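Teleop notes: the charger task

February 18, 2025

Third week on chargers and power strips at Privthorpe, both arms driven by hand from the leader rig.
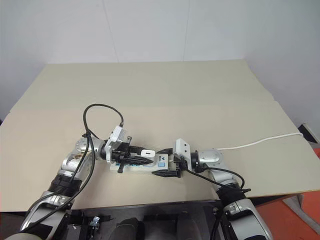
Tülin Tokgöz wrote in after the last post to say that I should slow down near contact, as her policies copied every hurried move she made and jammed at the socket. I went back through my own demos and she has a point. The fast ones look fine until the last bit of travel, and then I'm wiggling the wrist to find the holes.

So I changed how I drive. The right gripper goes to the end of the strip first and stays there. The left one handles the charger. I pause before any push, then go straight. If I miss, I back off all the way and try again, and I keep the retry in the recording. I used to delete those.

We have 2,529 demos in the Mevcombe set now, and I marked 20 of mine from July to redo. A session is 3 hours with a break. Past that my left hand gets sloppy and it shows in the joint plots.

Still open: whether to move the strip's starting position more between runs. Ertuğrul Çınar wants it rotated. I'd like one clean training run first.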